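2018-10-02

Levée avant le réveil, ce qui ne m'arrive jamais, et tout ça pour des champignons ! Il avait plu deux nuits de suite sur le bois de Treroslow et je n'ai pensé qu'à ça en buvant mon café. J'ai pris le grand panier, le petit couteau, les bottes de l'an dernier (la gauche fuit toujours, je le note pour la énième fois) et j'étais au parking à sept heures et quart, seule avec une camionnette de chasseur.

Le sentier du bas était une vraie soupe. J'ai donc coupé par les hêtres, en montant vers l'ancienne carrière, et c'est là que j'ai trouvé mes premières trompettes-de-la-mort de la saison. Une coulée entière, noire, qui descendait entre les racines ! Quand on en voit une, on s'accroupit, on ne bouge plus, et il en sort de partout. J'en ai rempli le fond du panier sans me relever. L'odeur, je pourrais en parler pendant des pages, un peu prune, un peu cave, un peu beurre déjà.

Plus haut, quatre cèpes, dont un énorme que les limaces avaient visité avant moi. Je l'ai pris quand même, on coupe autour. Des pieds-de-mouton aussi, tout pâles sous les fougères, et une amanite tue-mouches si rouge et si parfaite que je suis restée plantée devant comme une gamine. Laissée sur place, évidemment. 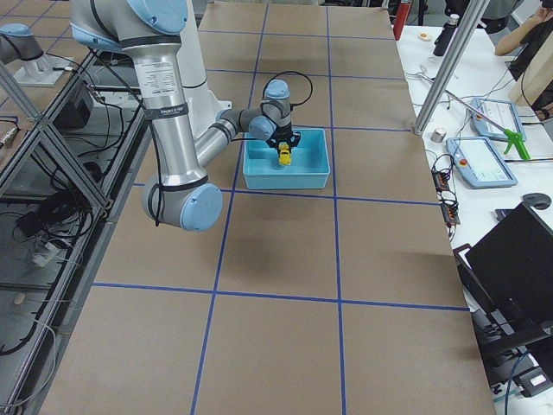
Pesée en rentrant : 476 grammes de trompettes, nettoyées. Pour une première sortie d'octobre, je suis ravie. L'an dernier, à la même époque, j'avais trouvé trois girolles et une tique.

Koen Kramer est passé vers onze heures avec son vieux guide à la couverture scotchée. J'avais un doute sur un petit lot ramassé près de la carrière, des chapeaux bruns, des lames assez serrées, une chair qui jaunissait un peu au pied. Il a tout senti, tout retourné, gratté avec l'ongle, et il a dit non. Poubelle, donc, et je me suis lavé les mains deux fois. Il m'a parlé d'un coin du côté d'Illov où les chanterelles en tube tiennent jusqu'en décembre si le gel est gentil. Il ne m'a pas dit où exactement. Il m'a dessiné une carte avec un ruisseau, une croix et pas de nord ! J'ai accepté avec reconnaissance, on prend ce qu'on nous donne.

Après le déjeuner, mise au séchage. J'ai ouvert les trompettes en deux dans la longueur, soufflé dedans, brossé, encore brossé (il y a toujours une aiguille de pin coincée au fond, toujours), puis je les ai étalées sur les claies au-dessus du poêle. Toute la maison sent le sous-bois. J'ai les doigts noirs et je m'en fiche.

Jinlong Zhong m'a écrit dans l'après-midi pour me donner la recette de bouillon de sa mère, que je lui réclamais depuis le printemps. Il faut faire revenir les pieds de cèpes à sec, sans rien, jusqu'à ce qu'ils accrochent, puis mouiller d'un coup à l'eau bouillante avec du gingembre et un blanc de poireau. J'ai essayé tout de suite avec le gros cèpe aux limaces. C'est fabuleux, profond, presque fumé. J'en ai bu deux bols debout devant l'évier et j'en ai congelé le reste en petits pots.

Ce soir, omelette aux pieds-de-mouton avec le persil du balcon, qui résiste vaillamment. Un peu trop cuite sur les bords parce que j'avais le nez dans la carte de Koen. Si le ruisseau est bien celui que je crois, il y a 27 kilomètres depuis chez moi, faisables en vélo par temps sec. J'ai tellement envie d'y aller demain que je vais sûrement mal dormir.
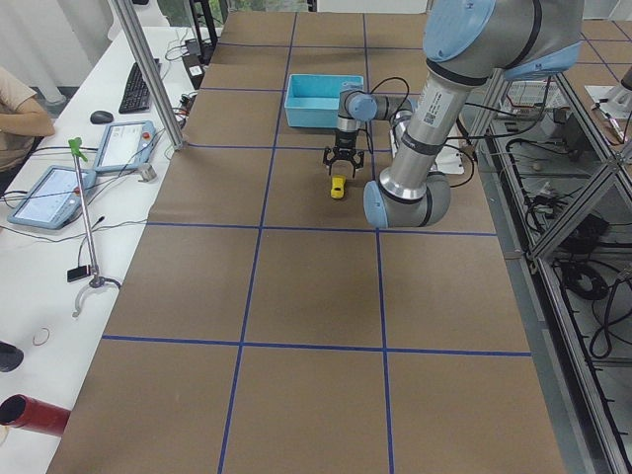 À faire avant la prochaine sortie

Réparer la botte gauche ou en racheter une paire, il faut se décider.

Affûter le petit couteau, et lui nouer une ficelle rouge au manche pour ne plus le perdre dans les feuilles.

Retrouver les bocaux à joint, je crois qu'ils sont à la cave derrière les confitures.

Retourner les claies demain matin avant le café.

Rappeler Koen pour le nord de la carte.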